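Section 6: Tuning the pour on a two-gripper table cell

Clear plastic and clear glass are the hardest things you'll ask the wrist cameras to look at, and they're also the most fun once they come right! Work on a wooden tabletop if you can. The grain gives you something to focus on.
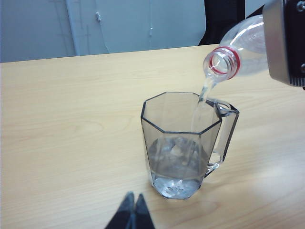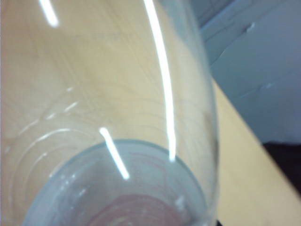
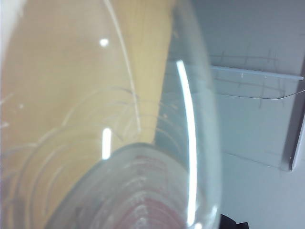

Wrist camera views with clear vessels and overhead light.

1. Home both arms and load the Koler pour profile.
2. Set the grip on the bottle arm to 20 percent. Thin bottles crease easily, so go up in steps of 2 until nothing slips.
3. Open the Vidalix panel and lower the exposure until the glare streaks stop blooming. Small highlights are fine – the tracker likes them.
4. Enter 195 as the fill target (milliliters) and run the pour with the second arm parked.
5. Save the profile under a new name.

CAUTION: Keep the power strip off the tabletop during wet runs. Press stop before you reach in for a towel.

Note: Wipe the lens covers every Friday with a dry cloth. Dried droplets throw the rim detection off, and it's a lovely surprise how much sharper everything gets after a wipe.

Replace the finger pads at 2000 cycles – see Section 7.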